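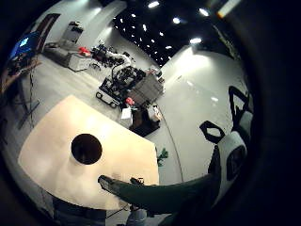 Hinrichs Field Station, Seed and Soil Group

January, 9:20 a.m.

Germination check on the creek bank natives. Tray 2 is at 15 seedlings out of 40 cells. Tray 5 has none yet. Same seed lot, but tray 5 got the old Lomano mix, which crusts over on top. Scratched the surface with a fork and moved it to the lower shelf.

Kanako Ogura wants the sedge plugs hardened off before they go out to the Ondside plot. Two weeks under shade cloth should do.

To do: relabel the sedge flats, order more coarse sand, ask Kanako which end of the plot floods.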